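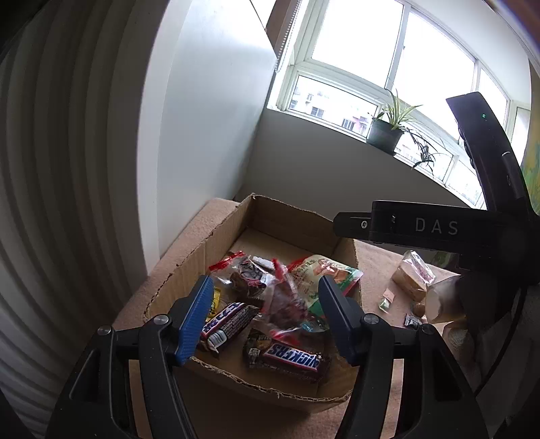

Family mediation at Lindlow: your questions

What is family mediation?

It's a chance for separating parents to sit down with a trained mediator and work out arrangements for the children, the home or money. We love this work! People often arrive barely speaking and are surprised by how much they can sort out between them.

Do I have to come before applying to court?

In most cases you'll need to attend a first meeting, known as a MIAM, before you apply for a child arrangements order. There are exemptions, including where there has been domestic abuse. Ring us if you aren't sure.

Will I have to be in the same room as my ex?

No. Your first meeting is on your own, and after that we can put you in separate rooms (Maribeth Tiongson is brilliant at going back and forth between the two) or do the whole thing online.
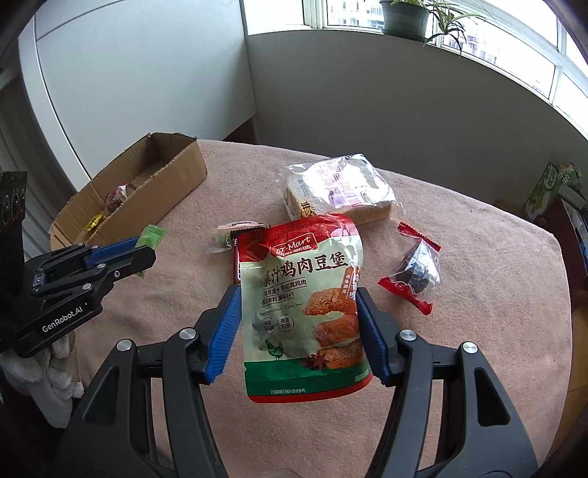 Costs and practical matters

How much does it cost?

The first meeting is £50 each. Joint sessions are £175 per person and last 90 minutes. Many families finish within 4 sessions, though there's no set number and you can stop whenever you like.

Can my children have a say?

Yes, and we're really keen on this! Children of 10 and over should normally be offered the chance to talk to a mediator. Trinidad Calimlim is our child-inclusive mediator and will meet them separately, if they want to and both parents agree. She only passes on what they're happy to share.

Is what we agree legally binding?

Not by itself. We write up your proposals in a summary, and a solicitor can help you ask the court to turn them into an order. Plenty of parents never need one.

Where are you?

First floor, Warraich House, above the Omport bus station. The 656 stops outside. Evening appointments run until 8pm, except in August.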